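We use cookies to remember your reading preferences. Accept | Manage settings
Junpei Murakami, Kanako Kamata, Remedios Alcaraz – posted June, Sekotville Shared Workshop Reports

3. Workcell construction and task setup

The cell was built on a shared bench in the Sekotville workshop, where other members use the remaining floor space for unrelated projects. Two arms are mounted at opposite sides of a square black tabletop, inside an enclosure with black fabric walls. All objects used in a session are placed before the arms are powered, and the operator does not reach into the enclosure until both drives have been released.

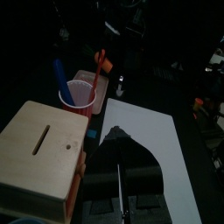
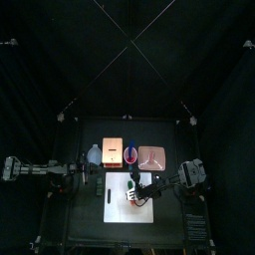 Figure 2. Objects and white board in the Asen cell, from a wrist camera and from a head camera.

The enclosure serves two purposes. In our first build the cell was open on three sides, and a policy trained on daytime recordings degraded when it was run in the evening under the workshop's overhead tubes. Fabric walls removed most of this dependence at low cost. They also keep the background constant between sessions, so that a change in bench clutter outside the cell does not enter the training images. The remaining disadvantage is exposure. Dark walls cause the automatic gain of the wrist cameras to rise whenever a pale object leaves the field of view, and the white board then saturates on return. We fixed gain and shutter manually after the second week and discarded the recordings made before that point.

The frame was cut and assembled by the authors with hand tools. Clamp fittings were chosen over welded or bolted joints because the cell has to be taken down when the bench is needed by others. Repeated assembly introduces an offset in the position of the arm mounts relative to the tabletop. To limit this, each mount is registered against a hard stop before the clamps are tightened, and a short calibration routine is run with a printed target. The routine moves each arm through 20 poses. If the residual is above the threshold in Section 3.3, the mounts are loosened and seated again. In practice a second attempt was needed mainly when the cell had been put together by one person.

3.1 Control and recording

Both arms are driven from a single desktop computer over separate serial lines. The control program, Clakum, was written for this project by the second author and handles joint commands, camera triggering and log storage in one process. An earlier version ran the cameras in a separate process and matched the streams afterward by timestamp. That arrangement was simpler to debug, but the offset between streams drifted over long sessions and could not be corrected reliably. The present version stores a joint reading with every image and drops both if either is missing.

Demonstrations were recorded by teleoperation with a pair of passive leader arms, referred to here as Ueda arms after the name of the bench on which they were first assembled. The leader arms have the same joint order as the driven arms but shorter links. Scaling is applied in joint space only. Operators reported that this felt unnatural near full extension, and most of them adapted by keeping the elbow bent and working from the wrist. No force feedback is provided.

A total of 966 demonstrations were retained after screening. A demonstration was removed if the operator paused for more than 20 seconds, if a joint reached its soft limit, or if any object left the tabletop. Screening was done by the third author and checked by Shu-fen Cheng, who had not taken part in the recording. Disagreements were settled in favor of removal.

3.2 Object placement

Fixed positions were not used. Before each block of demonstrations the operator set out the objects by hand within marked zones, and the zones themselves were moved between blocks. We considered a randomized layout generated by the control program, as used in the earlier Asen trials, but operators took longer to reproduce a printed layout than to choose one. Hand placement has a known bias – people tend to leave more clearance between objects than a uniform draw would – and the results in Section 5 should be read with this in mind.

Small pieces proved harder than large ones for reasons unrelated to perception. When the fingers close on a low piece, the gripper body hides it from the head camera, and the policy must rely on the wrist view for the last part of the approach. Soft finger pads helped here by tolerating a small error in height. They wear at the edges, however, and we replaced them after every 70 hours of operation.

3.3 Calibration threshold

The threshold was set empirically. Starting from a well-seated cell, one mount was shifted in small steps and the same trained policy was run at each step without retraining. Grasp failures remained at the baseline level for the first steps and then rose sharply. The threshold was placed at half the offset at which the rise began. Kumiko Hattori repeated the procedure with the opposite mount on a Saturday, when the workshop was quiet and the bench was free of vibration from the band saw, and obtained a slightly larger margin. We kept the smaller value for both sides.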